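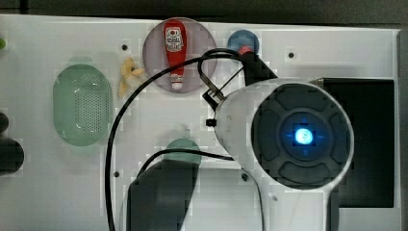

Week 3 handout: Comparing grippers without fooling yourself

Before we start, two bits of housekeeping. Lab slots for June are up on the door, and the Sunday slot is real, I didn't mistype it, so if you want the arm to yourself that's your best chance. Also, please bring your own notebook. Paper is fine. I like paper.

Where we left off

Last time we got the arm moving to a point over the table and coming back home without hitting anything, and a few of you asked when we'd get to pick something up. Now! But I want to do it as a comparison from day one, because picking something up once is easy and teaches you very little. I've watched so many people get one nice grasp, film it on a phone and go to lunch.

The question for this unit is dull on purpose: given the same arm, the same table and the same objects, which gripper setup would you choose, and how would you convince somebody who likes the other one?

The two setups

We're comparing what I'll call the Wikham fingers and the Runitz fingers. The Wikham set is stiff with a flat pad. The Runitz set has a softer pad and a bit of give at the tip, and it feels lovely in the hand (squeeze it, you'll see what I mean), so half of you will want it to win before you've run a single trial. Write down which one you expect to win. Put it at the top of page one where you can't pretend later that you'd said something else.

Both run from the same Provance script, with the same approach height and the same closing speed. If you change the closing speed for one, you change it for both and start over. I know. I've done it too and I was grumpy all afternoon.

Picking the objects

Toy food and kitchen stuff, mostly. I love it for this. It's cheap, it's washable, and the shapes are all over the place. A ketchup bottle is a different problem when it stands up than when it lies on its side: standing, you're mainly worried about nudging it over before the fingers close, and lying down, you have to get the wrist angle right and the table or the plate is suddenly very close to your fingertips. So treat those as separate tasks in your log. "Bottle" by itself isn't a task name.

Small things are the next headache. A toy strawberry on the open table and a toy strawberry inside a bowl are also separate tasks, and I'd argue the second is the more interesting. The wall of the bowl eats up your clearance on one side, so a gripper that opens nice and wide can be the worse choice. You may find your favorite fingers can't get down in there at all without shoving the bowl.

Then there are flat things, like an orange slice. With flat things you end up testing your height calibration as much as your gripper. If both sets fail on the slice in the same way, go check your table height before you write anything rude about the fingers.

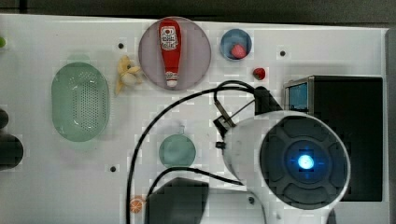 Plates and colanders are a different kind of object again, because you usually put things on them or in them, and I'd like you to log the placing as its own step. A grasp that holds during the lift but lets the thing land crooked is a grasp that did half the job. I give it a mark in the "held" column and nothing in the "placed" column. Müzeyyen Karaca, who ran this lab before me, used a single pass/fail column, and when I tried to reread her old sheets I couldn't tell whether a fail meant dropped, missed or set down in the wrong spot. She agrees with me now. It took a while.

What to write down for every trial

Task name, spelled the same way every time.
Which fingers.
Start position of the object, as a grid square, plus which way it's facing.
Held: yes or no.
Placed: yes or no.
Anything odd, in your own words.

That last line is worth more than it looks. "Bumped the rim on the way in" written down twenty times is a finding.

Camera notes

We're using the overhead view as our main record. Overhead is great for position: you can see right away whether the thing started where you said it did. It's lousy for height. From straight above, fingers that are just over an object and fingers that are touching it can look pretty much the same, and the arm itself loves to park on top of whatever you most want to see. When the wrist swings in over the table you lose a good chunk of the surface, and if your object is under there, well, you've recorded the back of a robot.

Some ways to live with that:

Save a frame before the arm comes in and another after it goes back home. Those two frames settle most arguments.

Put your hard objects on the side of the table away from the arm when the task allows it. If the task doesn't allow it, say so in the log and don't guess at what happened under the wrist.

Don't judge "held" from the overhead view alone. Look with your eyes, from the side, standing outside the tape.

Cable

Please, please watch the cable. It has slack so that the wrist can turn, and slack goes wherever it likes. A loop that lies quietly on the table in one pose can sweep right across it in the next one. Before each block, drive the wrist slowly through its full range and watch where the loop travels. If it touches an object, move the object and note it. A strawberry dragged sideways by a cable isn't a gripper failure, but it sure looks like one in a spreadsheet.
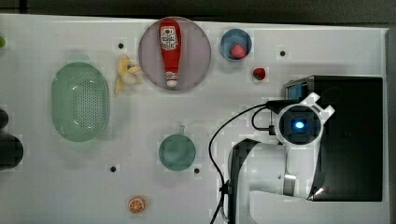 Overhead view of the table: bottle on the pink plate, one strawberry in the blue bowl and one beside it.

Reading the numbers

Here's last year's pooled log, so you have something to chew on. We ended up with 638 trials across both sets of fingers and every task. Of those, 508 were marked held. Sounds good, right? Then Kevser Kurtuluş sorted the sheet by task and found that 189 of the trials were the bottle lying down, which happened to be the task everybody enjoyed and had gotten good at. The hard tasks had hardly any rows. So the big happy percentage mostly told us what students like to practice.

Two lessons from me. Run the same number of trials per task, decided before you start. And report by task first, with the overall number at the end if you must have one.

Also alternate the fingers in blocks. Don't do all the Wikham trials in the morning and all the Runitz trials after lunch. You get better at setting objects down, the pads pick up dust, the light from the windows moves, and all of it gets credited to whichever fingers went second. Swapping is annoying (the little screws, ugh) but it's a couple of minutes and you'll get quick at it. Use the driver in the tray and put it back in the tray.

About the Saraç controller

People keep asking if we can switch to the Saraç controller halfway through. It's smoother near the table, I agree, and I'd be happy to see someone do a comparison of the two for a final project. For this unit, no. One thing changes at a time and the thing is the fingers.

For next time

Read your own log from today out loud to your partner and see if they can set up one of your trials from it. If they have to ask you which way the object was facing, fix the log.

Bring one page: a table by task, your guess from page one, and a short paragraph on the task where the two sets differed most. If they didn't differ on anything, write that and tell me how many trials you'd want before you believed it.

Pads get wiped with the dry cloth only. Last pair out, send the arm home and put the lid on the toy bin.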